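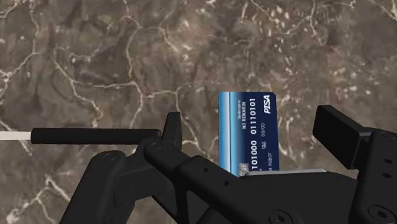 A blue payment card standing on brown marble (computer render).

Paid Plugins and Subscriptions for Your Website: Questions We Get a Lot
By Ronja Strand
Updated January 6, 2023

Do I need to pay for plugins at all?

Probably less often than the sales pages suggest. Most small sites we look at are paying for at least one plugin whose free version would have done the same job. Before you buy, write down the one thing you need it to do. If the free version does it, stop there. The word "Pro" on a button doesn't mean your site has become professional.

What am I paying for when I buy a yearly license?

Usually updates and support, for one year. With most sellers the plugin keeps running after the license ends, but you stop getting new versions. A few sellers switch off features on the day you lapse. That should be stated near the price and it often isn't, so look in the terms or write and ask. A vague answer tells you enough.

Is a lifetime deal worth it?

Whose lifetime? It is almost always the lifetime of the product, and the seller decides when that is over. I bought a lifetime license for a form builder called Nilden. Thirteen months later it was folded into a "new platform" and my license did not come along. I had paid less than two yearly renewals, so I didn't lose much. I would still rather have had the renewals.

The sale timer says the offer ends in 35 minutes. Should I hurry?

No. Open the page in a private window and see whether the timer starts over. If it does, you've learned something about the company.

Why was my renewal higher than what I paid the first year?

Because the first price was a discount and the second was the real one. Look for small gray text under the big number. One reader paid $35 for a Clevus backup plan and was billed $196 the next June. Clevus did refund her, after four emails. Judge a plugin by its second-year price and treat the first as advertising.

Can I turn off auto-renewal and keep the plugin?

In most cases, yes. Turn it off the day you buy, while you still remember which account you used. You keep the full year you paid for. Some sellers warn that you'll lose a renewal discount this way – ask how big it is before you let that worry you.

What does "unlimited sites" mean?

Sometimes it means unlimited. Treseo, a caching plugin, sells an unlimited plan with a fair use clause that kicks in at 600 sites. Few people reading this will ever run into that, so fine. But I've also seen "unlimited" mean unlimited sites on one domain, and that is a different thing to be selling.

If you own one site, buy the one-site license. You can nearly always upgrade later and pay the difference.

Do I have to leave my payment details on file?

For a one-time purchase, there's no good reason to. For a subscription, the seller or its payment company has to keep something. Check whether your bank lets you create a virtual card number with a spending limit. A surprise renewal then gets declined and you hear about it before the money is gone.

Are bundles cheaper?

Per plugin, yes. In total, rarely. The Chou bundle has 13 add-ons in it, and I have yet to meet a site that needs more than three. Add up the separate prices of the ones you'd install this month and compare that number with the bundle. Leave out anything you "might" use.

How do I tell whether a plugin is still being looked after?

Read the changelog. Real fixes with real dates are a good sign. A long row of entries saying "minor improvements" is a weak one. Then look at the support forum and see how old the unanswered questions are. Star ratings I mostly skip – many plugins ask for a review in the first five minutes, before anything has had time to break.

Do you earn money from the products on this page?

No. We had affiliate links until last June and took them down. You should ask every review site the same question, and look at how long the answer is.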